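The recall that wasn't

On August 20, 2018, Tedham told the owners of 299 Jinen arms that a "timing fault" had been fixed. I don't buy it. The fault is that the arm sometimes closes early and then carries on as if it had hold of something.

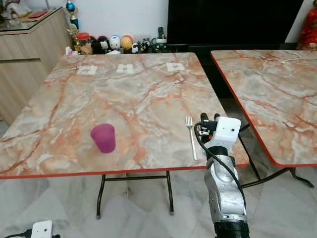
A Jinen arm beside a fork and a plastic cup.

Mansour, the shop in Stundisstead that services these things, logged 132 early closes before the fix and 30 after. Tedham calls that solved. I call it 30 chances to shove a bowl off a table

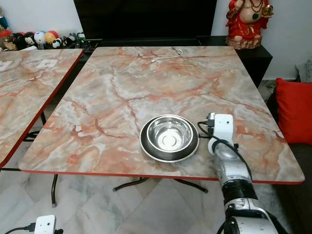 or to pinch a finger, and the notice has one line on fingers. It says to keep them clear. Fine, but people reach for a fork without thinking - I do it myself - and the arm has no way to know whose grip came first.

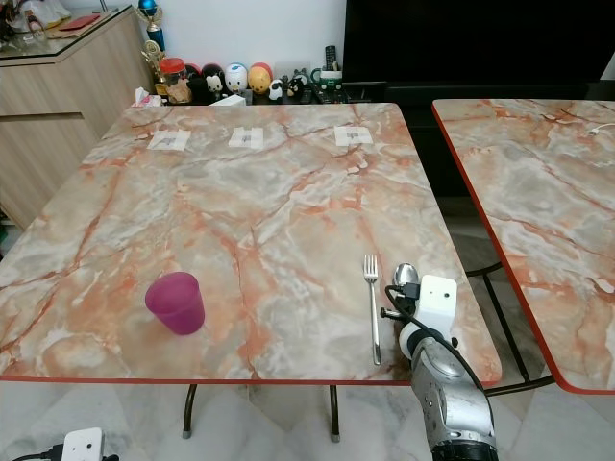

Spoon in the gripper, fork still on the table.

Tedham should publish the full log and take the arms back until the count is zero. So far it has offered a download.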